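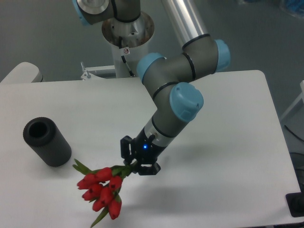
Running the work lotto syndicate: a thread

Home | Threads | Lotto & Raffles | Footy Tipping | About
Print this thread | Email to a mate

1/ Right, I've been in charge of the lotto syndicate at Jultel since September and I've got things to say. Long thread, put the kettle on.

2/ I never asked for the job. Adelmo Gatti ran it for years out of a biscuit tin, then he moved up to the Belinano office and the tin landed on my desk with a sticky note that said "you're good with spreadsheets". I'm average with spreadsheets!

3/ First thing I found in the tin was a stack of old tickets nobody had checked. Some were past the point where the shop will scan them for you, so I had to go through the results online one draw at a time. Took me two lunch breaks and most of a packet of Scotch Fingers.

4/ Total from the whole stack: $439. I did a little dance in the kitchenette. Then I worked out what it came to per person once everybody who'd ever chipped in got their share, and stopped dancing.
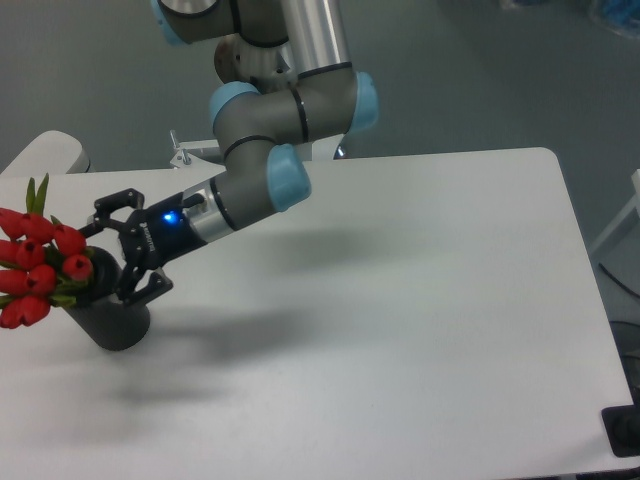 5/ The sharing out is where syndicates go wrong, if you ask me. Who was in that week? Who was on leave and said "put me in, I'll fix you up later"? Who says they said that? I ended up paying people back to a list Adelmo had kept in pencil, and a couple of them got so little they'd be struggling to buy one stem out of a bunch of red tulips like that lot in the dark grey vase, let alone take anyone to dinner. All the same, they were thrilled. One bloke shouted himself a sausage roll and told the whole floor it was his winnings.

6/ So now I've got rules. Money in by noon on draw day or you're out for that draw. I send round a photo of the ticket before it closes. Names go in the email with the photo, and if your name isn't there, speak up before the draw and not after it, please.

7/ I also wrote the lot down on one page and had everyone sign it. People laughed at me for this. Rakiya Osagie from accounts did not laugh, she asked for a copy, and then she asked what happens if somebody leaves halfway through a month. I hadn't thought of that. It's on the page now — you're in for the draws you've paid for and that's your lot.

8/ Next argument: own numbers or quick picks. We had a vote and it was a mess. Half the floor wanted birthdays, and birthdays only get you up to 31, so you're more likely to be sharing a prize with every other office full of birthdays. Doesn't change your odds of winning one bit, mind you. It just changes how many people you're splitting with.

9/ We went with quick picks in the end, except for one line that's been the same since before Adelmo's time and that everybody is too scared to drop. You know exactly why. Imagine dropping it and then seeing it come up on the telly.

10/ A few of you asked about playing through a website instead of queuing at the newsagent. I had a go on Stullico for 3 draws. It was easy enough, the ticket can't fall behind the fridge, and it emails you when you win. But it wanted a fee on top, and I missed my chat at the counter. Read the fine print on any of them, check they're licensed where you live, and see whether you're buying an entry in the draw or just betting on the result. Those are different things.

11/ Jackpot weeks are their own circus. People who wouldn't normally cross the floor to say g'day turn up with a tenner. I've let them in as a separate ticket called Pace (it's what the regulars said the newcomers couldn't keep up with) so the regulars don't get cranky about diluting the main one. 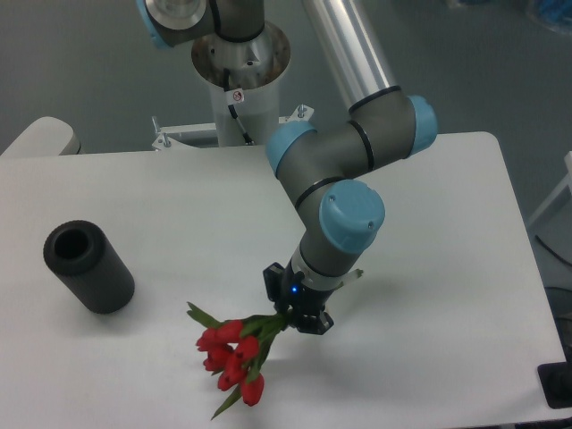

Bunch of red tulips, held over the white table.

12/ I did a tally the other night. Since I took over we've put in around $2,037 and got back, well, less than that. Quite a bit less. It's fun money and I say so in every email. If anyone ever looks like they're counting on it I'd rather hand them their share back and have a quiet word.

13/ Best result so far on my watch was a division 7 on the main ticket. I opened the email at half past six in the morning and woke up the dog.

14/ Next job is finding somebody to look after it while I'm away in winter. Adelmo says he'll do it by phone from Belinano if I post him the tin. I'm thinking about it.

Comments

gumtree_deb: We had a bust-up over a leave week at our place, still two people not talking. Get it in writing!!

Rakiya O: Clause about leaving is my finest work, you're welcome.

nev_in_the_shed: Same six numbers every week since I was an apprentice. Can't stop now.

tuckshop_jan: What do you do about people who pay in five cent pieces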